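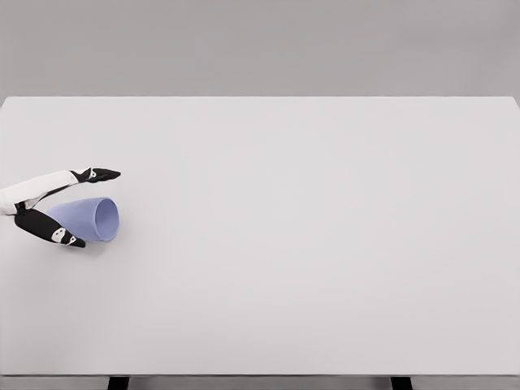

Hands, grippers, and what a simulator lets you get away with

2020-10-02

I keep getting asked when I'm going to stop being grumpy about five-fingered robot hands. The answer is probably when one of them beats a parallel jaw at something I need done. So I spent a good part of the past while in simulation with one, a cup, and a table with nothing else on it, trying to be fair.

Some background for anybody new. My day job is at Brellorby, where we have a plain two-jaw gripper on the end of an arm and it picks up drinkware, sorts it, and puts it down again. It's dull and I like it. The jaws open, the jaws close, and when something goes wrong I can usually tell which of the two it was. Then Eun-seong Chae, who I've been arguing with about hands for years, sent over a hand model and a controller called Pradora and told me to put up or shut up.

So I put up. Same table, same cup, same start positions, one setup with our two-jaw gripper (the model of it, anyway) and one with the hand. I wrote no clever code for either. Both got a target pose and a close command, and both were allowed one retry.

Setting up

The hand took me most of an evening to get moving properly. Pradora wants a joint order that doesn't match the one in the model file, and the only hint you get is the pinky curling when you asked for the thumb. I found a note about it in the Đinh config, which is the one everybody seems to copy from, buried in a comment. If you're using that config, check the thumb entries before you do anything else. The rest of them are fine.

The gripper took as long as it takes to paste a file path.

I'm aware that setup time is a cheap shot. You do it once. But "you do it once" is what people say about every piece of setup, and then the version changes.

The runs

I did 18 tries with the cup standing up and 18 with the cup on its side, for each end effector. That's a small number and I know it. I wasn't writing a paper, I was trying to win an argument.

Standing up, there was nothing in it. Both of them got the cup nearly every time. The two-jaw gripper came in level and squeezed. The hand came in low from the side, got its fingers over the top and the thumb across the front, and closed. It looks wonderful when it does that, I'll give it that much.
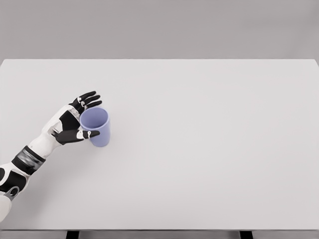 Fingers over the top, thumb along the bottom. The pose I ended up using for the upright cup.

What bothers me about the upright grasp is how much of it depends on the thumb. If the thumb target was a little high, the cup tipped toward the fingers before they had closed enough to do anything about it. If it was a little low, the thumb caught the table first and the whole hand stalled there pushing. The gripper has a wide range of heights that all work on a cup like this. The hand has a narrow one, and I had to go looking for it.

On its side was where Eun-seong expected the hand to run away with it. A cup lying down rolls, and a hand should be able to cage it with the fingers while it sorts out the grip. I believed that too, a bit. In practice the first finger to touch would start the cup rolling, and then either the thumb was there in time or it wasn't. When it was, you got a lovely enclosing grasp that I couldn't shake loose. When it wasn't, the hand closed on air and the retry began with the cup somewhere new.

The hand came out ahead on the sideways cup, but by less than I'd been promised. I would also point out that most of its lead came after I slowed the close down, and a slower close helped the gripper too when I went back and tried it. Nobody ever reruns the baseline. I did, and the gap shrank.

About the friction

Here is my real complaint. Friction in the simulator is one number. I left it where Eun-seong's file had it, and the hand did well. Then I dropped it to 80 percent of that value, for no reason except suspicion, and the hand got a good deal worse while the gripper barely noticed. Two flat pads pressing straight at each other don't ask for much. Curved fingertips meeting a tapered cup at odd angles ask for a lot, and if the simulator is generous they get it.

I don't know what the true number is for a smooth cup against a fingertip. I'm fairly sure the person who typed the default doesn't either.

Eun-seong's reply, which I'm quoting with permission: "You tuned nothing and then complained it wasn't tuned." Fair. The Pradora folks include a log from a longer sweep of 1,056 grasps with their own settings, and the success rate in there is much better than mine. I've read through it. The objects are nearly all boxes and balls, and I couldn't find a tapered one, so I'm not sure what it tells me about a cup.

Where I've landed

For our line at Brellorby I'm keeping the jaws. The cups arrive upright and I don't need a thumb for that.

For the sideways case I'm less certain than I was, and that annoys me. I'd like to try a three-finger gripper on the same table. Trelia has a model up that looks reasonable, with far fewer joints to get wrong, and my guess is it would do most of what the hand does on a rolling cup. That's a guess. I've been wrong about grippers before, mostly by believing videos.

If anyone has the Trelia model working with Pradora, please send me your joint map. I'd rather not spend another evening watching the wrong finger move. I'll post the friction runs when I've cleaned up the plots, and I still owe Eun-seong a rerun with the thumb closing first.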